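Teaching by hand: bedroom week at Sornum

Posted 29 Jun 2018 by Dumisani Zulu
Filed under: demos, cloth, gallery

Quick gallery post, more later when I've had some sleep. Bedroom tasks this week. Folding on the bed, all of it done with the hand-held grippers, one per hand. No arm in the room at all. You do the job yourself with the jaws, the camera on the tool records it, and Florier turns the recording into something the arm can try back at the shop.

People keep asking why we don't just drive the arm by remote. We do, for the kitchen stuff. Cloth is different. With the remote there is a lag, small but you feel it, and every fold comes out looking like it was done in oven mitts. With the tool in your own hand you get the speed and you get the little corrections, the tug, the flick when a hem rolls under. Those are what we want.

Total for the week: 197 folds kept. Would have been more but see the notes on sleeves.

1. Dark cloth, folding on the bed

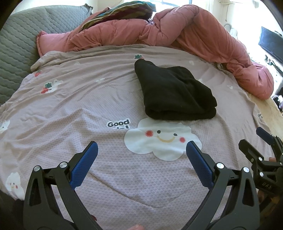

Rule for all of these is start wide. Open the jaws before you come in over the cloth, every time, even when it feels slow. Arruda went through the first batch and threw out a whole run where the operator came in half closed. The learner picks that up and then it pokes at things. Took me most of Monday to break the habit in myself.

Other thing: pinch the cloth and not the sheet. Easy to say. If you press down hard you grab both and the bed comes along for the ride. We re-did those. A few I left in with a "bad grasp" tag, Gusau team wants some failures to train the checker on.

Pace. Go at the speed you'd go at home on a lazy Sunday. Not slow motion. Slow motion demos make a slow motion robot, and then someone has to speed it up in software and it all gets twitchy.

2. Sweaters 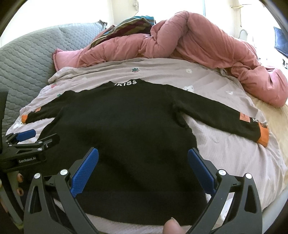

Black sweater laid out flat, front up, jaws open over the body.

Sweaters are harder then shirts. Heavier, they stretch, and a sleeve never goes where you left it. Order we settled on:

Left sleeve across the body first.
Then right sleeve over that.
Hem up to the collar, both tools, same time.
Let go, back off straight up, hold still a beat so the end of the clip is clean.

Two hands on the hem is the part worth watching in the recordings. If one side leads, the fold goes on a slant and there's no saving it, you just shake it out and start over. I count "one two lift" out loud. Yes it's on the audio. No I will not be removing it.

Sleeves ate most of the rejected takes. You pinch near the cuff, swing it over, open up, and the cloth sticks to the pad a little and comes back with you. Fix is to open all the way and wait before you pull off. Wiping the pads between sets helped too, they collect lint.

Dark clothing is its own headache. Black jaws on black cloth, edges go missing when the light drops. I kept the daylight on and stopped early on the dull afternoon. We could add lamps but then everything the model learns has a lamp in it.

Some notes for whoever does the next set

Ten minutes on, five off. I mean it. The trigger finger goes first and then the demos get sloppy and you don't notice till review. After 10 in a row mine looked fine to me and looked awful on playback.

Check the clock sync on both tools before each set. I lost a full morning to the left one running behind the right, and there is no way to line those up afterward that Arruda will accept.

Mess up the start. Don't lay every piece out the same way. Turn it, bunch a sleeve, push it up toward the pillows, drag it down to the edge. A neat start every time teaches it to fold neat starts and nothing else. Same goes for the bedding, leave it how it lands.

Talk less than I do.

Where we are overall: 1,580 demos on the drive counting the kitchen and the hallway, cloth is the smallest pile and the one everybody wants. First tries on the arm with last month's towel data were ok, it gets the first fold and then sort of thinks about it. Sweaters haven't gone on the arm yet. Florier has the files, they said they'd kick off a run when theirs is free.

July plan is pants, pillow cases, and if somebody can find me a second pair of hands, a fitted sheet. Not doing a fitted sheet alone. Tried it. No.

If you're coming in for the July sessions send me your glove size and which hand you write with, the tools are set up a bit differnt left and right and it takes a while to swap the grips. Shoes off in the bedroom pls.

Long clips are on the shared drive in the usual place, ask if you need the link again. Comments open.

Dumisani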